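# Limpeza e rejunte de pisos com ladrilho estampado

Orientações para os setores de conservação predial da Visser, unidades Bostdale e Flituddale

## Âmbito

O presente procedimento aplica-se aos pisos de ladrilho estampado das salas de trabalho, corredores e copas. Não abrange escadas nem áreas externas, tratadas em instrução própria. A intervenção deve ser agendada com o responsável pelo setor e registrada na ficha 547 antes do início.

## Materiais

- detergente neutro, diluído conforme o rótulo
- escova de cerdas de náilon, de dureza média
- raspador manual para juntas
- rejunte cimentício na cor já existente no ambiente
- desempenadeira de borracha
- esponja de espuma densa e 2 baldes
- panos de algodão limpos

O rejunte é retirado no almoxarifado mediante o código 1714. Sacos abertos em obra anterior não devem ser reaproveitados.

## Preparação do ambiente

Retiram-se tapetes, cadeiras e demais objetos leves. Mesas e bancadas pesadas permanecem no lugar, com os pés protegidos por fita, e o trabalho é feito no entorno. Os rodapés e a parte inferior das portas recebem fita crepe em toda a extensão.

Convém verificar, antes de molhar o piso, se há peças ocas. Bate-se levemente com o cabo da escova no centro e nos quatro cantos de cada ladrilho. As peças de som cavo são marcadas a lápis e comunicadas à manutenção; sobre elas não se aplica rejunte novo até a recolocação.
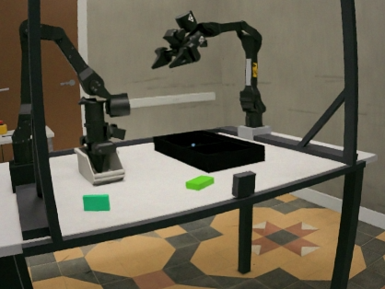
Um leitor da unidade Flituddale, Hisier, observou que a fita crepe deixada de um dia para o outro arrancou a tinta do rodapé, e perguntou se seria admissível retirá-la logo após a passagem da esponja. A resposta é afirmativa: retira-se a fita com o rejunte ainda fresco, puxando-a devagar em ângulo fechado, e repõe-se fita nova caso haja segunda aplicação.

## Limpeza

1. Varrer e aspirar as juntas.
2. Aplicar a solução de detergente em faixas estreitas, começando pelo lado oposto à saída.
3. Escovar no sentido das juntas. Nos ladrilhos hidráulicos, não utilizar ácido, vinagre ou água sanitária.
4. Recolher a água suja com pano e enxaguar com água limpa do segundo balde.
5. Aguardar a secagem completa das juntas.

## Remoção e aplicação do rejunte

O rejunte solto ou esfarelado é removido com o raspador até a profundidade de 2 milímetros, no mínimo, sem forçar a ferramenta contra a borda da peça. Em desenhos de cores claras, um teste prévio em canto pouco visível permite saber se o pigmento do rejunte mancha a superfície.

A massa é preparada em pequenas porções, na proporção indicada pelo fabricante, e espalhada com a desempenadeira em diagonal às juntas. Decorrido o tempo de descanso informado na embalagem, passa-se a esponja apenas umedecida, em movimentos circulares leves, trocando a água sempre que turvar. A névoa esbranquiçada que restar sobre o desenho é retirada com pano seco.

## Liberação

O tráfego de pessoas só é permitido após o prazo de cura constante da embalagem. Móveis sobre rodízios retornam por último. Encerrado o serviço, a ficha é assinada e arquivada na unidade, com indicação do lote do rejunte empregado e das peças marcadas que ainda aguardam recolocação.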